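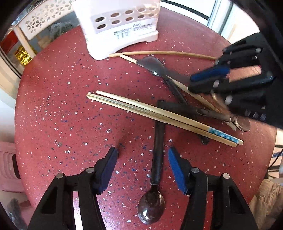

シェーベリ光学工場の公開日に行ってきた(フィンランド夏旅 その3)

前回の記事で「次は工場!」と予告してから間が空いてしまいました。メモ帳が途中から雨でふやけて、自分の字が読めなくなっていたんです。解読できたところから書いていきます。

行ったのは2019年8月6日火曜日。平日のど真ん中です。軍用の双眼鏡や測距器を作っているシェーベリ(Sjöberg)という会社が、年に一度だけ工場の中を見せてくれる日がありまして、春に申し込みのメールを出したら、すんなり通ってしまいました。外国人だと書類が増えますが、パスポートの写しと、勤め先を書く紙を先に送っておけば大丈夫でした。勤め先の欄に「印刷会社」と書いたら、受付の人に「うちの説明書も刷ってくれる?」と言われました。刷りたい。

バスと、門までの長い道

駅前から出るバスは2番です。これはこれから行く人のために大きく書いておきたい。わたしは反対方向の3番に乗りかけて、運転手さんに首を振られました。行き先の町の名前がどちらにも入っているんですよ、紛らわしい。終点の一つ手前で降りて、あとは白樺の林の横をひたすら歩きます。日陰は気持ちいいのに蚊がすごくて、長袖を着ていけばよかったです。

門のところで携帯とカメラを預けます。袋に入れて番号札をもらう方式で、わたしの札は19番。というわけで、工場の中の写真は一枚もありません。文章だけでがんばります。

案内してくれたのはヒルッカ・カウッピネンさん。組立の現場に長くいて、いまは新人の教育をしているそうです。英語がゆっくりで聞き取りやすく、しかも質問するとうれしそうに立ち止まってくれるので、ついつい聞きすぎて、うしろの班に追いつかれてしまいました。うしろの班の皆さん、すみません。

レンズを磨く部屋

最初は研磨の部屋です。入る前に靴カバーと帽子をつけます。中は想像していたより静かで、水っぽい音がずっとしていました。灰色の泥のような研磨剤がレンズの上をぐるぐる流れていて、ヒルッカさんいわく、この泥の調子が毎日違うので、朝いちばんの一枚は必ず検査に回すとのこと。

わたしは双眼鏡を集めるのが好きで、家には古いポロ式がごろごろあります。なので磨きの部屋だけで一日いられる気分だったんですが、同じ班にいたズウェイラ・マハマさん(航空写真の仕事をしているそうで、目のつけどころが鋭い!)は、磨く機械より床のほうを見ていました。機械の足が床から切り離されているんです。建物の揺れが伝わらないように、機械の下だけ別の基礎になっているそうで、言われてみると床に細い溝がぐるっと入っている。ひとりで来ていたら絶対に見落としていました。

コーティングは窓越しの見学でした。大きな釜のようなものの中で、レンズに薄い膜をつける工程です。緑っぽく光るレンズと紫っぽく光るレンズが並んでいて、どっちが上等なのか聞いたら「用途が違うだけ」と軽く流されました。この質問、毎年必ず誰かがするらしいです。はい、今年はわたしでした。

照準線を焼きつける

双眼鏡をのぞくと見える目盛り、ありますよね。距離を見積もるための線です。あれを作る部屋が、今回いちばん楽しみにしていた場所でした。

昔はガラスに細い溝を彫って、そこへ黒い塗料をすりこんでいたそうです。その頃の手動の彫刻機が廊下に置いてあって、ハンドルを回させてもらえました。重い。そして、ぬるっと動く。この感触を文章にするのがむずかしいんですが、古い金庫のダイヤルに油をたっぷり差した感じ、と言えば伝わるでしょうか。彫るときの下書きは大きな金属板で、それを腕の機構で縮めながら写していきます。

いまは光で焼きつけるので、部屋全体が黄色い照明です。顔色がみんな悪く見えます。作業をしていたライモ・トゥルネンさんが、検査用の顕微鏡をのぞかせてくれました。わたしの目には完璧な線に見えたのに、これは不合格だと言われてびっくり。線の端がほんの少し丸いんだそうです。何度見てもわからず、ズウェイラさんと交代したら、彼女は「あ、右ね」と一瞬で当てていました。くやしい。

レーザー測距のところ

午後は電子系の棟に移りました。こちらは説明が駆け足で、しかも見せてもらえない扉がたくさんありました。まあ当然ですね。

それでも外の試験場は面白かったです。工場の裏が細長い草地になっていて、奥に白い板が立っています。見学者は三脚に載った教習用の測距器をのぞいて、ボタンを押して、出てきた数字を紙に書いて係の人に渡します。一番近い数字を出した人に景品が出るという遊びなんですが、機械が測るんだから全員同じになるんじゃないの、と思いますよね。なりません。三脚に触ると板を外して、うしろの木を測ってしまう。わたしは見事に木を測りました。

係だったレンニ・ケスキネンさんの話では、光を出してから戻ってくるまでの時間を測っているだけなので理屈は単純だけれど、霧や草の葉からも少しずつ光が返ってくるから、どれを本物と見なすかで各社の個性が出るのだそうです。同じ日に見せてもらった旧型のトリンダウ(Trindau)は最初に返ってきたものを信じるタイプ、いまの型は選んで表示するタイプ。操作していて気持ちがいいのは旧型のほうでした。ボタンがカチッと鳴るので。新しいのは手袋でも押せるように柔らかくしてあって、押したのかどうか、ちょっと不安になります。

ちなみに景品は会社のロゴ入りのレンズ拭きで、外れた人にも小さいのをくれました。いま眼鏡を拭くのに使っています。

会議室でのお話

最後は会議室で、設計のネッリ・ハカラさんの講演でした。題は「兵士は何キロまで文句を言わないか」。いい題です。

内容はほとんど重さの話でした。昼用の望遠鏡、夜用の暗視装置、測距器、方位計。別々に持てばかさばるので一つの箱にまとめたい。まとめると今度は箱が重くなるし、一つ壊れたら全部が修理送りになる。そのあいだで何年も行ったり来たりしてきた、と。試作機の箱の角を丸めたら持ちやすいとほめられたのに、今度は机に置くと転がるようになって叱られた話が好きでした。

プルメン(Plumen)という名前の試作機は、結局採用されなかったそうです。電池の持ちが寒さで足りなかった。冷凍庫に入れた試験では合格したのに、実際の冬の演習では、使う人が電源を切らずに胸にぶら下げて歩くものだから、どんどん減ってしまう。ハカラさんは、説明書に「使わないときは切ってください」と太字で書いたのに、と笑っていました。印刷会社の人間としては、太字の力を過信してはいけないという話に聞こえて、耳が痛かったです。

質疑のときに、照準器の話になったとたん会場の空気が少し固くなりました。武器に載せるものと観測に使うものは、技術は近くても気持ちとしては別に考えている社員が多い、とのこと。質問した若い男の人は納得していない様子でした。わたしも、のぞいて楽しい、動かして楽しいと一日はしゃいでいた身なので、そのあと少し黙ってコーヒーを飲みました。好きな道具がどこで使われるのかは、集めている側もたまに考えたほうがいいんだと思います。答えは出ていません。

売店のこと(散財報告)

売店は門の横の小屋です。預けた携帯を受け取ったあとに寄れます。狙いは中古の単眼鏡だったんですが、午前の班に買い占められていて残っていませんでした。午前の班で申し込むべきだった……。

買ったものを書いておきます。
接眼部のゴムの見口(替えが日本で手に入らなくて困っていたもの。うれしい!)
教育用の目盛り入りガラス、傷ありの訳あり品
フレルニエ(Flernier)の革ケース、20ユーロ

革ケースは迷いました。シェーベリの製品ではなく、昔納めていた別の会社の在庫だそうで、留め具がかたい。帰ってから手持ちのポロ式を入れてみたら、入るには入るけれど今度は出てきません。いまもその状態で棚にあります。なにかいい革の伸ばし方を知っている方、コメントで教えてください。

これから行く人へ

申し込みは春、会社のサイトの下のほうにある小さいリンクからです。返事は英語で来ます。食堂は使えますが現金不可でした。靴は底の平らなもの。試験場の草地は思ったよりでこぼこで、ヒールのある靴の人が苦労していました。あと蚊よけ。これは本当に持っていってください。

建物の順番は班によって違うようです。うちの班は研磨からでしたが、帰りのバスで隣になった人は講演が先だったと言っていました。先に重さの話を聞いてから測距器を持ち上げるほうが、たぶん楽しいです。

次回は港の沿岸砲の展示を見に行った日のことを書きます。ふやけたメモの後半なので、解読に時間がかかるかも。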